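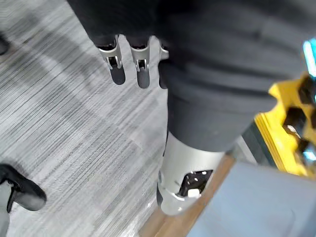

Startseite Horoskope Mondkalender Bücher Termine Kontakt

**Die Bondard-Ephemeride kommt wieder, und ich bin ganz aus dem Häuschen**

13. Februar 2022
Lesezeit: 5 Minuten

Wer hier schon länger mitliest, weiß, wie oft ich über meine zerfledderte Bondard gejammert habe. Der Rücken ist mit Gewebeband geklebt, der Januar eines gewissen Jahrgangs hat einen Teefleck genau auf dem Neumond, und die letzten Seiten liegen lose hinten drin. Nachkaufen ging nicht. Der Verlag hatte die gedruckte Ephemeride vor Jahren eingestellt, und gebraucht wurden Preise verlangt, für die ich mir auch ein neues Fahrrad hätte holen können.

Und jetzt das: Bondard druckt wieder! Die Neuausgabe erscheint zu Ostern, in zwei Bänden, der erste bis einschließlich 1999, der zweite beginnt mit dem Jahr 2000. Gedruckt werden zunächst 2000 Exemplare, und ob danach noch eine Auflage folgt, will man im Verlag vom Verkauf abhängig machen. Vorbestellen kann man ab morgen, direkt beim Verlag oder über die Buchhandlung Quiroga in Skustitz (die mit dem blauen Sternenvorhang im Schaufenster, viele von euch kennen sie von den Mondabenden).

Für alle, die neu dabei sind und sich gerade fragen, warum ich wegen eines Zahlenbuchs so ein Theater mache: Eine Ephemeride ist eine Tabelle, in der für jeden Tag steht, in welchem Zeichen und auf welchem Grad Sonne, Mond und Planeten stehen. Mehr ist da nicht drin. Keine Deutung, keine hübschen Bildchen, nur Spalten, Spalten, Spalten. Früher hat man damit jedes Horoskop von Hand gerechnet, heute macht das die Software in der Zeit, in der ich meine Brille suche. Ich rechne selbst auch fast alles mit dem Programm von Nenlow, da will ich gar nicht so tun, als säße ich hier bei Kerzenlicht mit dem Rechenschieber.

Aber zum Blättern ist das Buch einfach unschlagbar. Auf einer Doppelseite sehe ich, wann Merkur langsamer wird, wann er stehen bleibt, wann er zurückläuft. Am Bildschirm klicke ich mich Tag für Tag durch und habe am Ende vergessen, was ich eigentlich wissen wollte. Mit dem Finger die Venus-Spalte runterfahren — das hat was. Gerade in diesem Winter hätte ich ein ordentliches Exemplar gebraucht, denn im Januar waren ja Merkur und Venus eine Weile gleichzeitig rückläufig, und meine Post hat mir das auch deutlich mitgeteilt. So viele Mails mit dem Betreff »Mein Ex hat geschrieben« hatte ich selten.

Was sich ändert

Ich durfte am Donnerstag in Skustitz in ein Vorabexemplar des zweiten Bandes schauen. Das Format ist ein bisschen größer als früher, dafür ist die Schrift endlich so gesetzt, dass man die Drei von der Acht unterscheiden kann. Wer mit der alten Ausgabe gearbeitet hat, ahnt, wie glücklich mich das macht. Die Rückläufigkeiten sind grau hinterlegt, die Zeichenwechsel fett gedruckt. Angegeben sind die Positionen für Mitternacht Weltzeit; die Mittagsausgabe, die manche von euch lieber hatten, wird es vorerst nicht geben. Das fand ich schade, und ich habe es in der Buchhandlung auch gesagt. Man hat sich die Sache notiert, mehr kann ich euch da nicht versprechen.

Neu dabei ist Chiron, und zwar mit täglicher Position, in der alten Ausgabe stand er ja nur als Monatswert im Anhang. Lilith fehlt weiterhin. Ich höre euch schon stöhnen! Im Vorwort steht dazu ein ziemlich trockener Absatz, der sich auf die verschiedenen Berechnungsarten beruft und die Leserschaft an »geeignete Spezialtabellen« verweist. Na gut. Ich habe meine Lilith-Tabelle noch in der Schublade, die tut es auch weiterhin.

Die Aspektlisten am Monatsende sind geblieben, allerdings kleiner gedruckt, und die Mondpausen stehen jetzt in einer eigenen Spalte am Rand. Daran musste ich mich beim Durchblättern erst gewöhnen, ich habe ständig auf die falsche Seite geguckt. Das Papier ist dünn, aber nicht so dünn, dass die Rückseite durchscheint. Mit Bleistift geht prima, Textmarker würde ich lassen. Und es gibt zwei Lesebändchen, ein rotes und ein blaues! Eins für heute, eins fürs Geburtsdatum, so werde ich es jedenfalls machen.

Der Preis

Ja, der Preis. Günstig wird es nicht. Beide Bände zusammen kommen im Schuber, einzeln sind sie auch zu haben, und der endgültige Ladenpreis wird erst mit der Vorbestellung bekannt gegeben. In der Buchhandlung wurde mir eine Summe genannt, die ich hier lieber nicht hinschreibe, bevor sie feststeht. Sagen wir so: Wer nur ab und zu nachschauen möchte, wo heute der Mond steht, ist mit dem Mondkalender hier auf der Seite bestens bedient. Wer Kinderhoroskope rechnet oder sich vor allem für die laufenden Transite interessiert, kommt mit dem zweiten Band aus. Ich selbst brauche leider beide, mein Geburtsjahr liegt nun mal deutlich im ersten.

Bei Nenlow soll man übrigens überlegen, die Ephemeride als Datei in das Programm einzubinden, im selben Layout wie das Buch. Das habe ich bisher nur gehört, eine Ankündigung gibt es nicht. Falls da etwas kommt, schreibe ich es hier rein.

Und der Blätterabend

Die Buchhandlung Quiroga macht zum Erscheinen einen Abend, an dem man die neue Ausgabe in Ruhe anschauen und gleich ein bisschen üben kann. Den genauen Termin gibt es noch nicht, geplant ist die Woche nach Ostern. Bringt eure Geburtszeit mit, und zwar bitte die aus der Geburtsurkunde und nicht die aus Mamas Erinnerung (bei mir lagen dazwischen fast drei Stunden und ein ganz anderer Aszendent, ich war wochenlang beleidigt). Vorkenntnisse braucht ihr keine. Es gibt Tee und vermutlich wieder diese Anisplätzchen, von denen ich beim letzten Mal viel zu viele gegessen habe.

Wer noch eine alte Bondard zu Hause hat, kann sie an dem Abend mitbringen. Gut erhaltene Stücke nimmt der Laden in Zahlung, zerlesene werden verschenkt. Meine gebe ich nicht her, die zieht um ins untere Regal. Da stehen schließlich meine ganzen Bleistiftnotizen drin, inklusive einer Saturn-Prognose, die so weit danebenlag, dass ich sie mir zur Erziehung aufhebe.

Für die Vorbestellung bei Quiroga reicht eine Mail oder ein Anruf, bezahlt wird bei Abholung. Verschickt wird auch, dann kommt das Porto dazu. Beim Verlag selbst läuft es über ein Formular auf der Webseite, das ab morgen freigeschaltet sein soll. Ich stelle mir den Wecker. Merkur ist ja zum Glück wieder direktläufig, da dürfte das Formular wohl funktionieren, oder?

Am Mittwoch ist dann noch Vollmond im Löwen, dazu kommt das große Mondhoroskop wie immer am Vorabend online. Die Wassermann-Geborenen unter euch bitte ich noch um etwas Geduld, euer Jahreshoroskop ist fast fertig, es hängt an der Jupiter-Passage, die ich noch mal umschreibe.

Startseite Horoskope Mondkalender Bücher Termine Kontakt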